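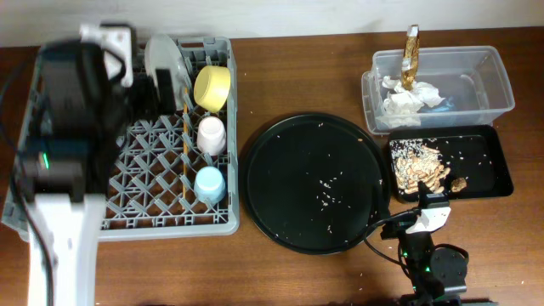 Vasiliki Stergiou

Hositz Opens Second Round of Table-Clearing Recordings

BISLEY, October 13, 2023 – Hositz today announced the start of a second round of recordings for its Nondeo program, which gathers examples of household table work for use in training a learning system. The new round covers clearing up after a meal: emptying trays of leftover food, separating trash from tableware, and placing cups and plates in a dish rack.

The first round, completed this summer at the company's Bisley site, produced 219 accepted recordings. Hositz plans to add up to 500 more before the round closes in December. Each recording follows one attempt at a task from start to finish, with two robot arms working at a tabletop under the control of a trained operator. The camera views, the arm movements and a short written instruction are stored together, so that the learning system can connect what it sees with what it is asked to do.

"Rice was the reason we wanted a second round," said Dzifa Kpodo, head of the Nondeo program. "A cup has one place to be picked up and one place to be put down. Rice and crumbs spread across a tray and get left on the table, and the operator has to make many small decisions about them. Those decisions are what we want the system to learn from."

Table setups for the new round combine rigid tableware with loose food and light waste. A typical setup includes a gray dish rack holding a plate and several plastic cups, a round black tray with scattered grains of rice, a smaller rectangular tray with crumbled food, and a clear plastic container used for paper tissue and foil wrappers. Items are moved to new positions between attempts, and the amount of food on each tray is changed according to a printed schedule.

Operators complete a training period before their recordings are accepted into the collection. During that period they practice on cups and plates first and move on to food and wrappers once their supervisor has signed off on the earlier work. Iestyn Gough, who supervises the operators, noted that pace is checked as closely as accuracy.

"We ask people to work at a steady speed and to finish the motion they began," Mr. Gough said. "If a grain falls on the table, they deal with it the way they would at home. We do not stop the recording to tidy up for them."

Attempts that end with an item dropped or left behind are kept in a separate set and labeled by hand. Of the 204 such attempts reviewed so far, 100 have been given detailed notes that mark the point at which the task went off course. Hositz expects to use these notes to study whether the learning system can recognize a problem early and make a second try.

Labeling and review are carried out by Ninh, which has worked with Hositz since the start of the program. Reviewers read the written instruction, watch the full recording, and confirm that the two agree. Where they do not agree, the instruction is rewritten or the recording is set aside.

"Wording takes more time than people expect," said Jayanthi Nambiar, review lead at Ninh. "'Clear the tray' and 'empty the tray' were being used for different jobs by different operators. We now keep one list of approved terms – and everyone writes from it."

A summary of the second round, including the task list and the approved terms, will be made available to research partners after recording ends. Requests for access should be made in writing and should state the intended use of the material.

About Hositz
Hositz develops learning systems for robots that work in homes and shared kitchens. Its recording and testing rooms are located in Bisley.

Press contact
Vasiliki Stergiou
Communications Office, Hositz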